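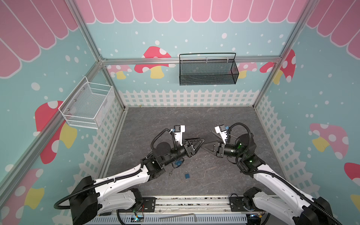 Section 4: Setting Up a Two-Player Game

This section covers the standard two-player setup for Randbridge. Read it once through before you open the card packs. If you are teaching someone new, set up the board first and explain the turns afterward.

Your first setup will be slower than later ones because the decks need to be sorted. Once they are sorted, store each deck in its own bag and you can skip steps 1 through 3.

4.1 What you need

Game board, either side up (see the note below)
Two player mats
Kellen deck (green backs)
Zoma deck (orange backs)
Market deck (gray backs)
Coin tokens in values of 1, 5 and 20
Two scoring pawns
Round marker
Toll die

Note: The board is printed on both sides. The river side is for two players. The harbor side is for three or four players and is covered in Section 5. The river side has a single bridge in the center and the word RIVER in the top corner.

4.2 Sorting the decks

1. Remove the plastic wrap from all three decks. Keep the divider cards. They are used again in the solo game.

2. Sort the cards by back color. Cards from the Kellen and Zoma decks may be mixed together in early copies. If you find a card with the wrong back for its faction, go by the symbol in the lower left corner of the face.

3. Take out every card marked with a small star. These are the advanced cards. Leave them out until both players have finished at least one full game.

4. Shuffle each deck separately and place it face down. The market deck goes on the printed rectangle beside the bridge. The faction decks go on the player mats.

Caution: Do not riffle shuffle the market deck. The cards have a linen finish and the corners will fray. Use an overhand shuffle, or sleeve the cards first. Standard card sleeves fit all three decks, but a fully sleeved market deck will not fit back in the tray with the lid closed.

4.3 Placing the board and mats

5. Put the board between the two players with the bridge running from one player to the other. Each player should have one end of the bridge directly in front of them.

6. Place a player mat at each end. Leave a card's width between the mat and the board. Played cards go in this gap.

7. Put the round marker on the space marked 1. Put both pawns on the start space of the scoring track.

8. Place the toll die on the bridge with the 2 facing up. This is the toll for the first round. The die is not rolled until round two begins.

Note: The scoring track ends at 360. If a pawn passes the end, continue from the start space and turn the pawn on its side. A pawn on its side counts as one full lap.

4.4 Coins and opening hands

9. Give each player 20 coins. Use at least ten single coins for each player, or you will be making change every turn.

10. Put the remaining coins within reach of both players. This is the bank. The bank never runs out. If you use up the tokens, write amounts on paper.

11. Each player draws five cards from their own faction deck. You may look at your hand right away.

12. If you do not like your opening hand, you may set aside any number of cards, draw the same number, and then shuffle the set-aside cards back into your deck. You may do this one time per game.

13. Turn over the top four cards of the market deck and place them in a row next to the bridge. If two of the four have the same name, put the second one on the bottom of the deck and turn over another.

Caution: Do not replace a market card for any other reason during setup. A market full of expensive cards is allowed. Prices drop by one coin at the end of every round, so the row will become affordable.

4.5 Choosing the first player

14. Each player picks one card from their hand and places it face down. Turn both cards over at the same time. The player whose card has the lower cost goes first. If the costs match, the Kellen player goes first.

15. Both players return the revealed card to their hand.

16. The player going second takes one extra coin from the bank.

You are now ready to play. Turn order and actions are explained in Section 6.

4.6 Worked setup

Tariq takes Kellen and Trinidad takes Zoma. They sort the decks, remove the star cards and lay out the board. Each player has 20 coins and five cards.

Trinidad has three bridge cards and two traders. She sets aside two of the bridge cards and draws a trader and a guard. She shuffles the bridge cards back in. Tariq keeps his hand.

The market row shows Ferry, Pagano, Toll House and Ferry. The second Ferry goes to the bottom of the market deck and a Granary comes up in its place.

Tariq reveals a card with a cost of 4 and Trinidad reveals a card with a cost of 3. Trinidad goes first. Tariq takes one extra coin and starts the game with 21.

4.7 Common setup problems

The market deck seems too short.
Check the faction decks for gray backs. Also check the tray under the board, where loose cards tend to slide.

Both players want the same faction.
Roll the toll die. High roll chooses. Swap factions for the next game.

There is a card named Pagano with no cost printed on it.
This is correct. Pagano costs whatever the toll die shows when you buy it. During round one it costs 2.

A star card was left in by mistake.
If it is drawn before the end of round one, remove it and draw again. After that, leave it in and play it as written.

A card or token is missing.
Look for the part number on the bottom of the box and include it in your replacement request. Copies with a number starting in 705 came with a spare toll die taped under the tray, so check there before asking for one.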